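Ticket 2411 – Flarkero gripper stops closing after controller change
Project: Pirelport simulation
Opened by: Izzati Pelupessy
Date: Oct 12, 2021
Status: open

Problem

We compare two controllers for the parallel gripper, the Gunn controller and the older one from Odthorpe. With Odthorpe the close command works every time. With Gunn the gripper opens normally, but the next close command is accepted and then the fingers do not move. The log gives no error, only the line "target reached", and this is not true.

What I checked first

I restarted the simulator and loaded the default settings again. I also reduced the closing speed, in case the limit was too strict. No change. The command counter stops at 1,171 in each run, also when I begin from a different arm pose.

The wrist view is the one I use for judging the finger position – both fingers open, nothing between them.

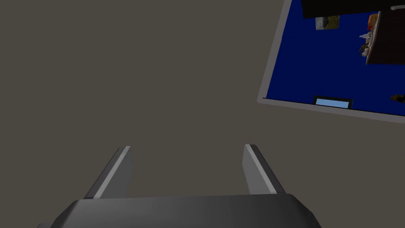 Izzati, please look at the finger range in the Gunn config before you test more speeds. Gunn wants the opening in meters and Odthorpe wants it in millimeters. If the file was copied from one to the other, the closed position can be outside the range, and then Gunn keeps the last valid value without telling you.

Thank you, this was a good hint. The file was indeed copied by me in July. I corrected the units for the right arm only, so that I can still compare it with the left one. After this the right gripper closes on command and the counter goes up to 2,459, where the test script ends. The left gripper still has the old file and still does not close.

For the next test I changed to the wider camera, where both arms are in view together with the table and the white bowl-like object near the right gripper. The teal cloth is in the air over the table in this view, so please do not use it to judge contact with the table top.
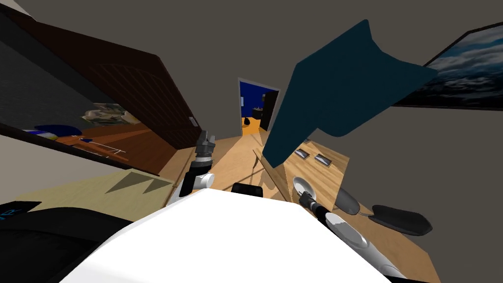 Still open

1. Correct the units for the left arm and run the same script again.
2. Ask Gunn support if the controller can give a warning when a value is outside the range. "Target reached" is misleading – I lost much time with it.
3. Repeat the comparison with Odthorpe at equal closing speed. My earlier results for Gunn should not be used.

I will keep the ticket open until the left arm is tested.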